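Old stereo receiver hums after I added a subwoofer. Do I really need a $100 power conditioner?

Posted in Home Audio > Hookup and Wiring
Asked by bosolora_dan
Viewed 2662 times

I have a Bosolora integrated amp from a yard sale, a pair of bookshelf speakers, a TV and a cable box. All of it was dead quiet for two years. In July I bought a used Brureck powered sub and now there's a low hum coming out of it all the time, whether music is playing or not. Turning the amp volume down doesn't change it. Turning the sub's own level knob down does.

The guy at the shop told me I have "dirty power" and tried to sell me a Jallerora conditioner, plus a thicker sub cable. He couldn't tell me what was dirty about it. I'm suspicious of both, but I'm also not an electrician, so maybe I'm the one being stubborn.

Things I've done so far:

Swapped the cable for another one I had in a drawer. Same hum.

Plugged the sub into a different outlet on the same wall. Same hum.

Flipped the phase switch. Same hum, as I should have guessed.

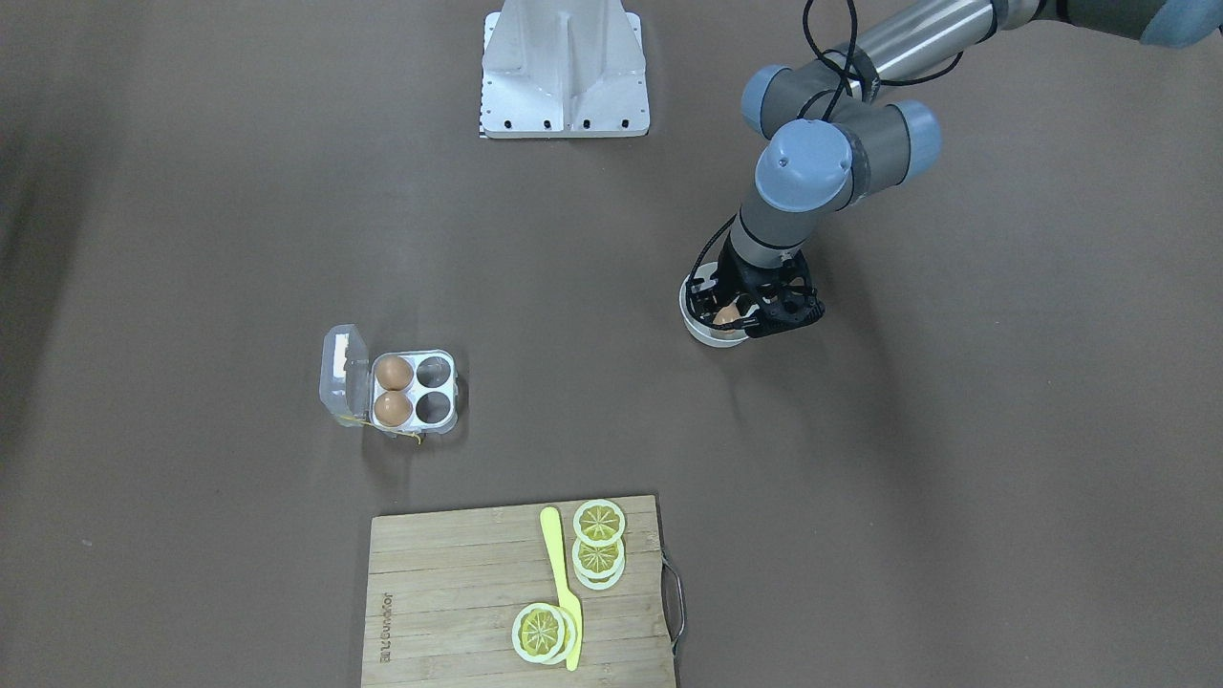
Arm and white pedestal on the brown work surface

The sub has a three-prong plug. The amp has a two-prong plug. A coworker said to put one of those cheap three-to-two adapters on the sub and forget about it. Another coworker said I'd electrocute the dog. Who's right?

The sub cable runs behind the bookcase next to a power strip for most of its length, if that matters. It's 17 feet, which is longer than I need.

Hyun-seo Gil
Member, 804 posts

Your shop guy may be right that a conditioner exists and costs money. I wouldn't go further than that with him.

A steady low hum that showed up the day you added a grounded piece of gear is nearly always a ground loop. You have two paths to ground and a bit of current wandering between them along the shield of your sub cable. The sub amplifies it because it's a sub and that's the range it was built for. Most conditioners filter high-frequency noise on the power line. They do nothing about a loop between two boxes, and some of them have been returned to the store by people I know personally, including me.

You said the amp has two prongs. So where's the other ground? My money is on the cable TV line. The coax coming into the house is supposed to be grounded where it enters, and if that spot is bonded badly, or a long way from the electrical panel ground, you get your loop through the cable box, the TV, the amp and then the sub.

You can find out for free. Do it in this order and don't skip around, or you'll end up like every other thread here, with ten changes made and no idea which one counted.

Turn the amp volume all the way down and turn the sub off before touching any cables.
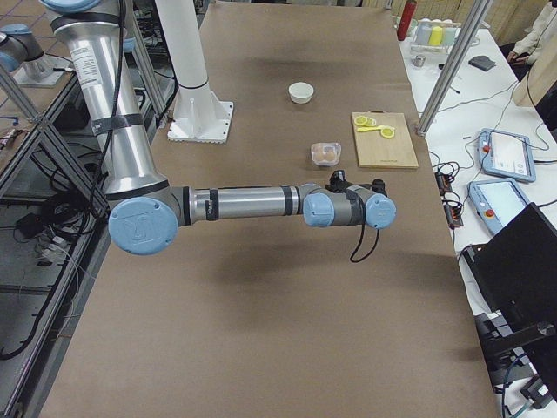 Silver and light-blue arm over the brown paper

Unplug the sub cable at the sub end and switch the sub back on. If it still hums with nothing connected, stop reading. The sub itself has a problem, often a tired power supply capacitor, and a used one could well have that. If it's silent, carry on.

Turn it off, reconnect the cable, and unscrew the coax from the back of the cable box. Leave everything else plugged in. Turn it on and listen. If the hum goes away, you've found it, and a coax ground isolator will cost you less than lunch. Get one that's rated for your service, and check that it isn't going to block your internet if the same line feeds a modem. You should also ask the cable company to look at the ground block. They'll grumble.

If the coax makes no difference, disconnect the TV from the amp next, then anything else with a three-prong plug. Whatever you pull that stops the hum is your other path.

If nothing does it, an isolation transformer made for line-level audio goes between amp and sub. Be a little careful here. The very cheap ones thin out the low bass, and low bass is the whole reason you bought a sub. I don't believe the response numbers printed on most of the packages and you shouldn't either. Buy from a place that takes returns.

Now the adapter. Don't. Your second coworker is exaggerating about the dog, but only a little. That third prong is there so that if something comes loose inside the sub and touches the metal plate, the breaker trips. Take it away and the fault current goes looking for another way, perhaps down your audio cable, perhaps through whoever is reaching behind the bookcase. People will tell you they've done it for years with no trouble. Sure, and they've had no fault in those years either.

As for the thicker cable, no. A cable with a broken shield will hum, but you already swapped yours and got the same result. I have heard the Arnardóttir cable that gets recommended on this site every week and I have heard the one that came in the box with my DVD player. I couldn't pick them apart.

Steps from the moderator's pinned post, pasted in because people keep asking:

1. Plug the amp and sub into the same power strip, as long as the strip can handle the load.

2. Move the sub cable away from power cords. Where they have to cross, cross them at a right angle.

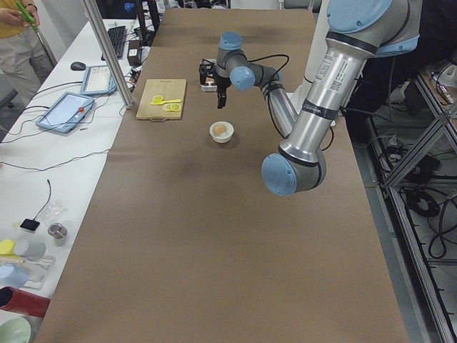

3. Coil up no extra cable next to the power strip. Use a shorter one if you can.

4. Check for dimmers on the same circuit. Turn them all the way off and listen again.

5. Report back with what changed at each step.

woofer_or_bust
New member

i had this and bought a conditioner and it fixed it. just saying

Hyun-seo Gil
Member, 804 posts

Did you plug everything into it when you set it up? All of your gear in one place, where before it was spread over a couple of outlets? Then a six-dollar power strip might well have done the same job, because what you changed was the distance between the grounds. Try it with a strip and tell us. I'd be glad to be wrong, but I'd want to hear the comparison first.

bosolora_dan

Okay, went through the list last night. Sub with nothing connected was silent. Coax off the cable box and the hum was gone, just like that. Put it back on, hum came back. Did it twice more to be sure, since I had already talked myself into a few things this month.
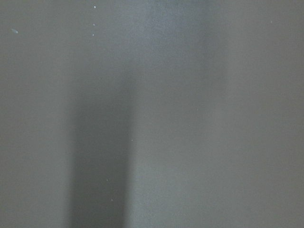 I've ordered an isolator and I'll call the cable company about the ground block. There's still a faint buzz if I put my ear right on the cone, but I can't hear it from the couch and I'm going to leave it alone. Took the adapter my coworker gave me and threw it out.

Would moving the cable away from the power strip get rid of that last bit of buzz, or is that more shop talk?

Hyun-seo Gil
Member, 804 posts

Could be either. It's free, so move it and listen. If you need your ear on the cone to hear a difference, I'd put the bookcase back and play a record.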